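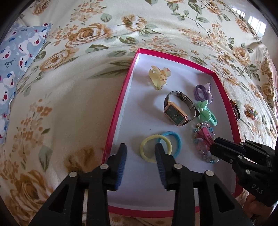 Kamonchanok Thongdee: Hi Lakshmi, thanks for getting back to us. Before we swap anything out, can you tell me which pieces are snagging? The Rerkden insert is made for rigid stuff, rings and clips mostly. Elastics and anything strung on thread tend to ride up over the low walls. Also is the insert lying flat, or does it rock when you press a corner?

Ticket 853
Opened: November 21, 2019
Customer: Lakshmi Amin
Item: Rerkden divider insert, shallow
Status: open, waiting on customer

Lakshmi Amin: ok so it rocks. Front left corner. Took the insert out for now and everything is back loose in the box, which is how it was before I ordered, so no gain there. What snags:
hair ties on each other, always, the thin ones are worst
hair ties on the watch, the mesh band grabs them and I have to pick the fuzz out
beaded bracelets on everything
claw clip, no it's fine, just takes up a whole section by itself
It's my daughter's box plus some of my things mixed in. We're out the door early and she wants the one with the bow and it comes up with a bracelet hanging off it. Every time.

Kamonchanok Thongdee: That helps a lot. Rocking corner first. Please empty the box and run a finger along the inside bottom edge. If there's a ridge of glue or folded paper in the corner, the insert will sit on that. Then measure the inside, wall to wall on the short side, at the floor and again at the rim. Plenty of these boxes are narrower at the bottom.

Lakshmi Amin: did it. There IS a ridge, front left, like a blob under the lining. Inside at floor is nearly seven inches, rim is a bit more, didn't write it down sorry. Insert goes in if I push but then the middle bows up.

Kamonchanok Thongdee: Then it's both. Try this:
Don't force it down, it can split along the fold.
Trim the front left foot of the insert with scissors, just the little tab.
Slide out the long divider and put it back one slot over. That lets the side wall flex in.
Leave empty overnight with a book on it.
Let me know how it sits.

Lakshmi Amin: trimmed. Moved divider. Book on it. Will report.

Lakshmi Amin: sits flat now!! mostly. If I press hard it still clicks but it doesn't rock. Filled it back up and the small clips are great. Bracelets no. They don't stay in the sections, you pull one thing and half the row comes with it. Is there a deeper one?

Internal note, Uldis Rebane: Deeper insert is the Bernwood, won't fit, her walls are too low and the lid wouldn't shut. Do not offer. Suggest taking strung items out of the box completly and use the Dzene roll. Ask her for a sort first so we know what size roll.

Uldis Rebane: Hi Lakshmi, picking this up from Kamonchanok. The deeper insert stands higher than your box so I won't send you that one. Could you do a quick sort for me? Everything on the bed, then hard pieces back in the box, strung or loopy pieces stay out. Then tell me what's left on the bed and what's giving you trouble. 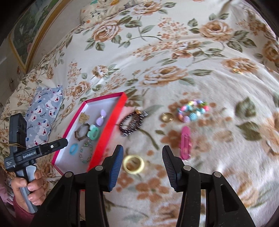

Lakshmi Amin: Sorting is slow when a kid keeps wanting to try things on, so I only got partway. Clips I'm not worried about, they'll go in the insert wherever. The ring can go in too, I just don't want it under anything heavy. My real problem is the dark beaded bracelet next to the box, the one that's coiled up on itself with the messy end. Can't tell if that's a knot or just twisted. The pastel one folds up ok, but those big textured beads are too fat for the sections, so that's roll or nothing. And the yellow bangle is smooth so it doesn't catch on anything, but it's thick, where does it go??

Uldis Rebane: Good, that's what I needed. In order:

Dark bracelet. Don't pull on the ends. Lay it on something flat and plain, a white plate or a dish towel, the flower print makes it hard to follow the strand. Start from the charm end and push slack toward the mess with a toothpick. If it's elastic and you see a bare thin spot, stop there and restring it.
Pastel bracelet: roll, wide pocket, fastened if it has a clasp.
Bangle: flat on the floor of the box with the hair ties stacked inside it. Keeps them together and you're not wasting a section.
Watch: wrap the band in a square of felt or keep it in a seperate pouch. Mesh will always pick up elastic.
Ring: corner section, away from the claw clip.

Lakshmi Amin: ties inside the bangle, ok, never would have thought of it. Doing that now. Dark one was just twisted, came loose with the toothpick, no bare spots. How big is the roll?

Uldis Rebane: The small Dzene has 7 pockets, 2 of them wide. From what you've told me small is plenty. I can put it on the same order and credit you the difference for the insert foot, you shouldn't have had to cut it.

Lakshmi Amin: yes please small. Any color but not white.

Internal note, Uldis Rebane: credit approved by Liis. Small roll, gray, from Pilenitz stock. Somebody add "measure at the floor, not the rim" to the Rerkden page, it's been on the list since July.

Status: pending shipment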